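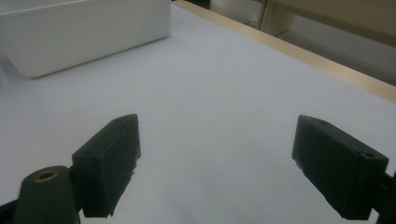

Finger pads, white tabletop

Print permit threshold for small publishers: per title or per printing?

offset_margin
The draft media rules require a permit for any print run over 1,000 copies. Section 7 doesn't say if a reprint counts as a new run or gets added to the first one. Plarkilico printed 3,800 of its last atlas in batches and filed nothing. Has anyone gotten a written answer from the press office?

galley9
It's per printing. Destetti has filed that way since November and had no returns. Each batch has its own colophon number, so each batch is a run.

tabloid_fold
Disagree. The definitions on page 74 say "run" means all copies under one ISBN. A colophon number is a printer's record and has no standing in the draft. Destetti not getting a return only means the forms weren't checked.

galley9
Page 74 is the annex. The annex covers periodicals.

tabloid_fold
Its title says periodicals. The first paragraph says "and other printed matter."

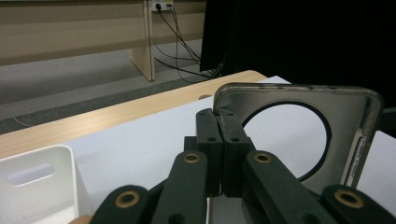 Re: Print permit threshold, imported stock

offset_margin
Related question. Angelovski prints abroad and ships in through Skurnitz. Does the importer file, or the publisher?

kerning_off
Importer, on the customs form. The publisher files only if the imprint page lists a domestic address. Ours does, so we file both.

galley9
Filing both creates two records for the same copies. I would ask for a ruling first.

kerning_off
I asked in the spring. They sent back a link to the draft.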